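Suqin Jiang has taught wound closure at the Clerkwood skills center in Illetdale for more than 31 terms, and she still begins with the spacing. "The distance between stitches should match the distance from the cut edge to where the needle goes in," she says. "If those two numbers drift apart, the line puckers or it gaps."

Her subject is the simple interrupted stitch. Each one is tied and cut by itself, so a single failure leaves its neighbors holding. A running stitch is faster, Jiang concedes, but one break can loosen the whole length. 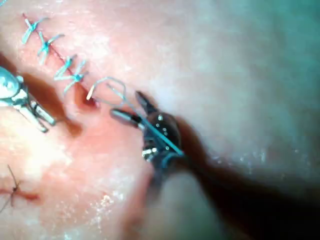
3 min read

Four teal stitches are tied along the straight cut, with a short red opening left at the lower end and the next length of thread looped up beside it. Jiang looks first at the closed part. "You want a thin dark seam between the knots. The edges should touch. Pull harder than that and you squeeze the tissue."

The cut ends matter too. She asks for tails long enough to grasp at removal and short enough to stay clear of the next knot. On colored thread against pale pink tissue she has no complaints — "You can find every end."

Her course, named Kennedy after the building's old lecture hall, gives two sessions to knots before anyone closes a full line. The handbook, printed by Panden, recommends starting in the middle of a long wound and halving what remains. For a short straight cut Jiang allows working from one end.

"The last stitch is where people rush," she says. "Measure it like the first."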